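Heike Hagedorn has flour-bucket hands. Those are her words for what twenty seasons of cold water, wire and rose thorns will do to a person, and she holds them up proudly when I walk into her workroom in Jinholm. Every bucket is full. There's a wedding tomorrow, and she is happy to talk as long as I don't mind her working.

I don't mind one bit! Watching her build a bouquet is a treat. She spins the stems in her left hand and feeds in new ones with her right, and she hardly looks down.

"You feel when it's out of balance," she says. "It wants to roll over in your hand. If you have to squeeze to hold it together, take it apart and start again."

Heike and her business partner, Yannick Tanguy, started Tendby with one van and a borrowed cooler. These days they dress weddings all over the region, and what they have become known for is foliage. Most couples arrive with a folder of peonies. They tend to leave talking about beech, jasmine vine and wild grasses.

"People think green is the filler," says Yannick, who has come in from the yard with an armful of branches and leaf litter in his hair. "I start there. I put the green up first and then I stand back, and sometimes I only need half the flowers I ordered."

Heike laughs at this. "He says half. Then he uses all of them."

Their biggest job so far was last June, at the old Brinkmann barn, with 441 guests and a ceiling the bride wanted covered from end to end. The two of them worked with three helpers and a pair of very tall ladders. It took two days just to hang the branches.

"I dreamed about that ceiling," says Heike. "We had hops, we had smilax, we had whole birch limbs. And it was hot, so everything had to go up late in the day and get misted through the night. I slept in the van. I'd do it again next week."

What did the bride say when she saw it? "Nothing. She lay down on the floor in her dress and looked up. Her mother was horrified. I have never been so pleased with anything."

I ask about roses, because I always ask florists about roses, and get two different answers. Heike loves garden varieties that open wide and drop their petals by the end of the dancing. Yannick would like them to last until breakfast. They have settled on a compromise: loose, blowsy ones in the bride's bouquet, sturdier ones on the tables.

For the mornings, they now offer what they call the Anallow set – small arrangements for the room where the couple gets dressed. There's a low bowl for the top of a dresser, a bud vase for the bedside, and a little bunch tied with ribbon to hang on the door. It began as a present for a nervous bride and everybody who saw it wanted one.

"You spend hours in that room," says Heike. "Hair, makeup, somebody's lost a shoe. Why should all the flowers be waiting at the church?" 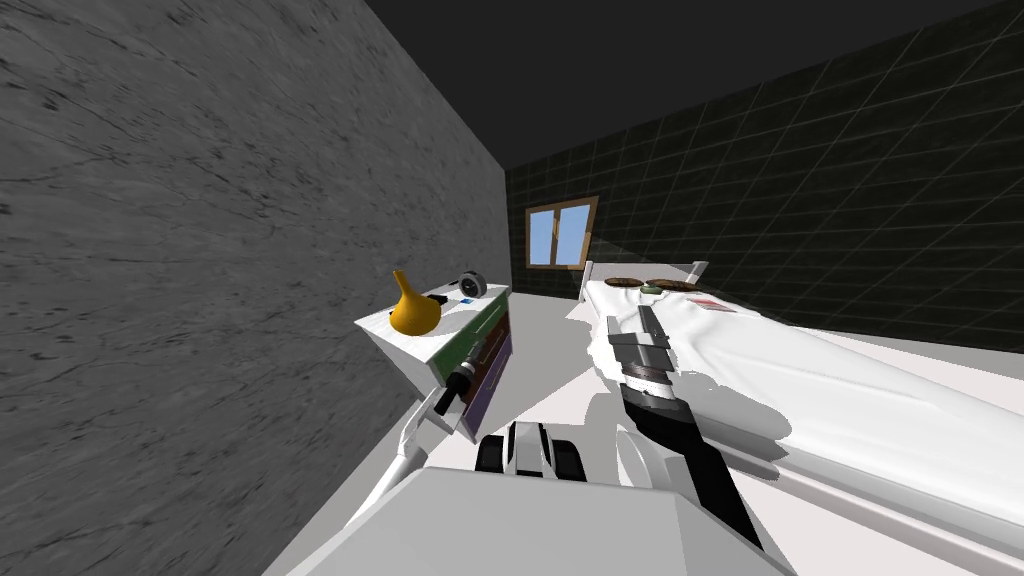

A bedroom with a small chest of drawers, a bed and a window in the tiled back wall.

She keeps scent light in there. Sweet peas are fine, a sprig of mint is lovely, and lilies are banned. Yannick adds that nothing in the set should be taller than a hairbrush, a rule he made after a vase went over onto a veil.

So what should a couple bring to a first meeting? Heike puts down her snips for this one. "Five pictures, maximum. And one of them can't be flowers. Bring me your grandmother's plates, or a coat you love. I learn much more from the coat."

And budget? "Say the number out loud," says Yannick. "Early. We can do beautiful things with a small number, but I need to know it before I fall in love with something."

The bouquet is finished by now, wide and a bit wild, with one long trail of jasmine that Heike keeps tucking up and then letting fall again. She turns it toward the door to check it in the daylight, frowns, and pulls out a single stem.

"There," she says, and hands the stem to me. It's on my desk as I write this, in a jam jar, still going strong.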